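Progress report to the program office
Bin-picking kit evaluation, second period
Prepared by Lilian Lyimo, Prusanness workshop

Dear all,

Thank you for your patience with this one, and for the kind notes after the first report. I promised a fuller account once we had the Gudau kit properly up and going, and I'm glad to say we have now had a good long stretch of work with it. As before, I'll try to tell you what a buyer would want to know, along with a few things that only matter to those of us who stand next to it all day.

For anyone joining partway through, the Gudau kit is the software and gripper package we agreed to review for the small-parts sorting line at Tummont. It goes onto an arm you already own, and the seller's pitch is that it can pick mixed items out of a bin without being taught each one beforehand. Your grant pays for the license, our bench time and the comparison with the older Tsuchiya package, which we have kept installed so that we can switch between the two.

Setup took longer than the booklet suggests. The software side went smoothly, but the cable routing was fussy, and we redid it twice before we were happy with how the wrist turned near the walls of the bin. Gudau's support desk was friendly and quick to answer (I had one reply before 8 in the morning), although the drawing they sent was for an earlier bracket. I have asked them to correct it in the next edition.

Since then we have logged 1,053 pick attempts of the 2,000 in the plan, so we are a little past the halfway mark. The first 100 were a warm-up and will be left out of the final figures, as we agreed in July. I'd rather not quote success rates until both packages have been through the same full set, but I can say that the team's mood is a good deal brighter than it was at the start!

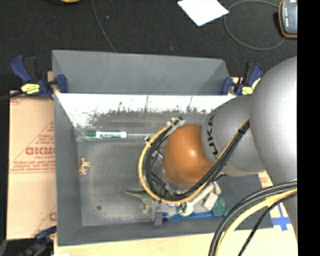

What has pleased us most is how the kit behaves after a miss. The Tsuchiya package tends to go back to the same spot and try the same thing again, and somebody ends up walking over to help it along. Gudau's will usually choose another item and come back to the awkward one later – a small thing on paper, but it has made the long afternoon runs much calmer for whoever is on shift.

The weak points are fairly clear too. Thin items lying flat against a wall are still hard for it, and it is slow to make up its mind when several things overlap. We also find the log files a chore to read. They record every attempt faithfully, but the reason for a failed pick is given as a code, and the list of codes is spread over 3 separate documents. I have started a single table of our own, which Tummont is welcome to have when it's done.

On the money side, we are within budget. The one extra cost was a spare set of gripper fingers, ordered early so that a worn pair wouldn't hold us up, and I covered that from the parts line without touching the travel allowance. Bench hours are running slightly over plan on account of the cabling, and I expect to win most of those back now that a run can be started and left with just one person keeping an eye on it.

For the next period, we'll finish the remaining attempts with Gudau and then repeat the same set with Tsuchiya, keeping the items and the order unchanged. After that I would very much like to bring in a box of real parts from Tummont, if their floor manager can spare them for a couple of weeks. Could someone in your office let me know whom to write to about that? I'd also be grateful for a decision on extending the license by one month, as the current one runs out before the comparison is due to finish.

With warm thanks,
Lilian Lyimo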